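How a fridge keeps things cold

A fridge does not make cold. Cold is not a substance, and there is no machine that can pour it into a box. Cold is what is left when heat has been taken away. A fridge is a machine for moving heat from one place to another.

To understand how it does this you need to know three things: which way heat travels, what happens when a liquid turns into a gas, and what happens when a gas is squeezed.

Which way heat travels

Heat moves by itself from warmer things to cooler things. A mug of cocoa left on a table gives heat to the air until the cocoa and the air are at the same temperature. A glass of cold milk left on the same table does the opposite. Heat from the air goes into the milk and warms it up.

This is a problem if you want the milk to stay cold. Heat will always try to get in. Thick walls slow it down, but they cannot stop it. Material that slows heat down is called insulation. The walls of a fridge are usually filled with stiff foam, which holds thousands of tiny bubbles of gas. Heat passes through it very slowly.

The door matters as well. Most fridge doors have a soft strip around the edge with a weak magnet inside. The magnet pulls the door against the body of the fridge so that warm air cannot leak in.
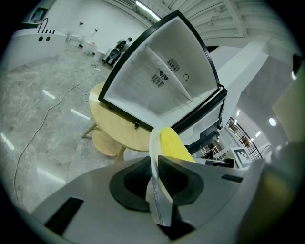

A mini fridge with its door open. The inside is white.

When a fridge door is open, cool air falls out at the bottom, as cool air is heavier than warm air. Warm air from the room takes its place. The fridge then has to remove the heat in that air, and it uses electricity to do so.

Liquid into gas

Lick the back of your hand and blow on it. The wet skin feels colder than the dry skin next to it.

The water on your hand is turning into a gas called water vapour. This change is called evaporation. It needs energy, and some of the energy is heat taken from your skin. Sweating cools you down in the same way.

Inside a fridge there is a liquid that evaporates much more easily than water. It is called the refrigerant. Many home fridges use one called isobutane, which boils at about minus 12 degrees Celsius in ordinary air. Water boils at 100 degrees. A refrigerant can therefore boil in a place that would feel very cold to you.

Squeezing a gas

If you have ever pumped up a bicycle tyre, you may have noticed the pump getting warm. Part of that warmth comes from rubbing, but most of it comes from squeezing the air. A gas that is squeezed quickly gets hotter. A gas that is allowed to spread out usually gets cooler.

Round the loop

The refrigerant is sealed inside a long loop of pipe. It goes round and round and is used again each time.

1. The compressor. This is a pump, usually low down at the back. It squeezes the refrigerant gas, which becomes hot. The humming sound you hear from a fridge is mostly the compressor.

2. The condenser. The hot gas flows through pipes on the outside of the fridge. The gas is warmer than the room, so heat moves out of it into the air. As it loses heat it turns back into a liquid.

3. The narrow tube. The liquid is pushed through a very thin tube. On the far side the pressure is much lower. Part of the liquid boils straight away and the temperature drops sharply.

4. The evaporator. The cold mixture flows through pipes next to the food space. It is colder than the air there, so heat moves out of that air and into the refrigerant. The rest of the liquid boils. The gas then goes back to the compressor.

Notice that heat never travels the wrong way in any of these steps. It always goes from warmer to cooler. The compressor uses electricity to make this possible.

Would an open fridge cool the room?

It would not. The heat taken from the air at the front is put back into the air by the condenser. The electricity used by the compressor also ends up as heat. A room with an open, running fridge in it gets slightly warmer. A portable air conditioner avoids this by sending its waste heat outdoors through a hose.

Small fridges have the same four parts if they use a compressor. Some very small ones work in a different way, with a flat electric plate that becomes cold on one side and hot on the other when a current flows through it. These have no refrigerant, but they use more electricity for the same amount of cooling.

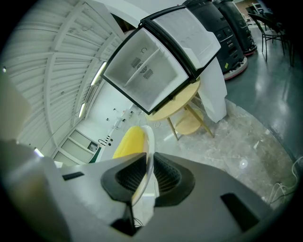 Why cold food lasts longer

Food goes bad mainly because of bacteria and mould. These are living things, and most of them grow slowly when it is cold. A fridge should be kept at 5 degrees Celsius or below. It does not kill most bacteria. They begin to grow faster again when the food warms up — this is why cooked rice or chicken should not be left out for hours.

Words to know

Compressor: the pump that squeezes the refrigerant gas.
Condenser: the pipes where heat leaves the refrigerant.
Evaporator: the pipes where heat enters the refrigerant.
Insulation: material that slows heat down.
Refrigerant: the fluid that carries heat round the loop.

Text by Caroline Swai. Checked by Karthikeyan D'Souza. Last updated 2024-09-30.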